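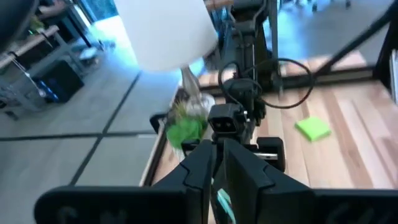 Wednesday, bench 2, glue trials again

Opened the new tub of Sikora wood glue. The label promises full strength in 100 minutes. I don't believe it. Gurkmont said much the same about theirs and those joints let go at the first decent knock.

Cut 23 pairs of beech blocks from the leftover stock, end grain planed, faces wiped. Glued them up before lunch, same clamps as last time. Squeeze-out looked normal. The smell is worse than the old stuff.

Pulled the first few on the Tutel press when the label time was up. Two failed in the glue line, clean as a whistle, no wood fiber on either face. One held to 576 pounds and then tore wood. So either the spread in the glue is huge or my clamping is uneven, and I suspect the second as much as the first. The left-hand clamp has been slipping since January.
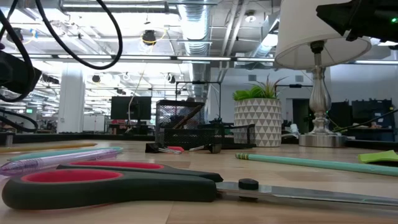
Does a longer clamp time fix the weak joints? Probably, but three pairs left overnight won't prove it, and the shop was colder then too.

The supplier sheet says 3,000 psi on maple. Doesn't give the humidity, the block size or how many they broke. Not copying that number into our table until we get something near it ourselves.

To do: swap the left clamp, redo the batch with the old glue alongside, write the pair numbers on the end grain in pencil (marker bled last time and I mixed up 11 and 17). Whoever used the press after me, please put the shim back in the drawer.

Josent want an answer on the drawer fronts. They can wait for the second batch.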